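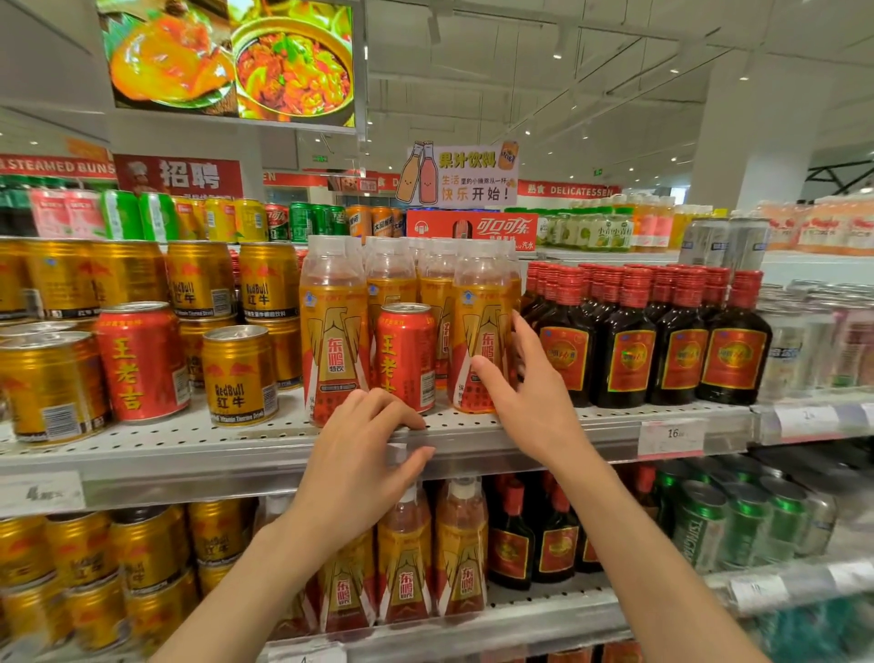 Fludik Help Exchange
Search questions, tags, members
Home Topics Unanswered Members Guidelines

Can a machine face and restock a drinks aisle yet?

Posted in Retail Automation, 22nd February
Viewed 2692 times

Our company operates a supermarket with a long beverage section. Cans and bottles share the same shelves, and staff members bring the stock forward by hand several times each day. Management has asked whether this work could be assigned to a machine during opening hours. The proposal before us names a two-armed unit from Clallari. We would be grateful for replies from members who have operated or evaluated such equipment. We are concerned only with facing and restocking. Floor cleaning and inventory scanning are handled under a separate contract.

Clollevham Store Operations

Bellamy Retail Desk
Our office completed a trial in July at a single site. The unit was asked to bring cans to the front edge of the shelf, one at a time, with the label turned outward. On a shelf stocked with one product, it completed 100 cans without assistance, although a trained clerk would have finished well before it. On mixed shelves the results were less satisfactory. Tall bottles standing close together were the principal difficulty, as the fingers require space on both sides of the neck. Cans stacked on top of other cans were the second. When the lower layer shifted, the unit stopped and requested help, and a member of staff was obliged to leave the register.

We recommend that any trial be limited to one bay and that the supplier state in writing how many stops per shift are considered acceptable. 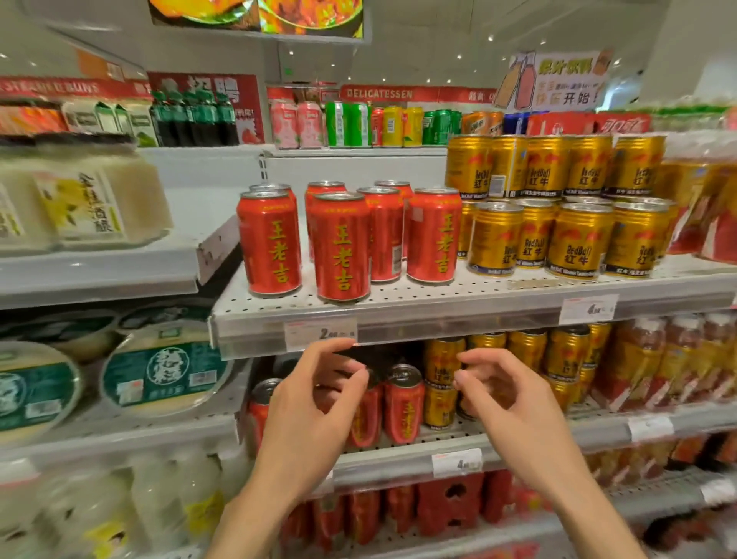
Must the price tags be replaced before a machine can work on the shelf?

Standard paper tags are generally sufficient, provided that they are clean, face forward and sit directly below the correct product. Tags that have slid along the rail should be corrected first, as the machine may otherwise assign stock to the wrong place.

aisle_planner
not yet in my opinion. we looked at one and it was fine with cans but it needed 2 people near it the whole time so what is the saving. ask for a demo in your own store and not in their showroom

Fixtures and Layout
The previous reply is brief, but the advice regarding a demonstration is sound. We would add that shelf depth deserves attention. Our standard clearance above the top layer of cans is 300 millimeters, which permits a hand to enter from above and close over the lid. Where clearance is smaller, the can must be held by its sides, and neighboring cans are easily disturbed.

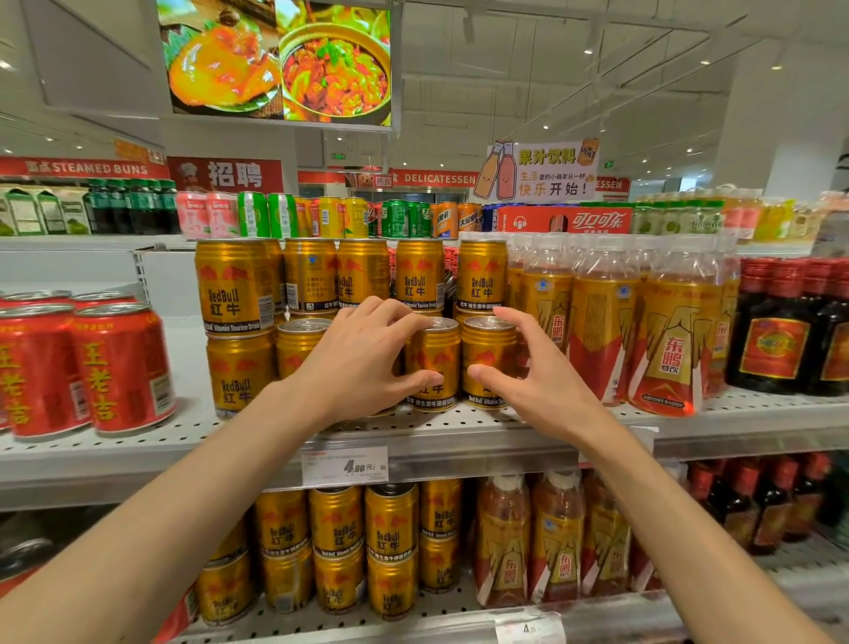 Red Bull cans at the front of the shelf, above the 4.00元/ price tag.

Members evaluating equipment should also record how the unit responds when a can is lying on its side. Some units will leave it in place and continue, and the supplier may not report this as a fault.

Related
Night restocking and noise limits
Shrink-wrapped bottles: remove the film before or after shelving?
Sample agreement for a one-bay trial
Who is responsible for dropped stock?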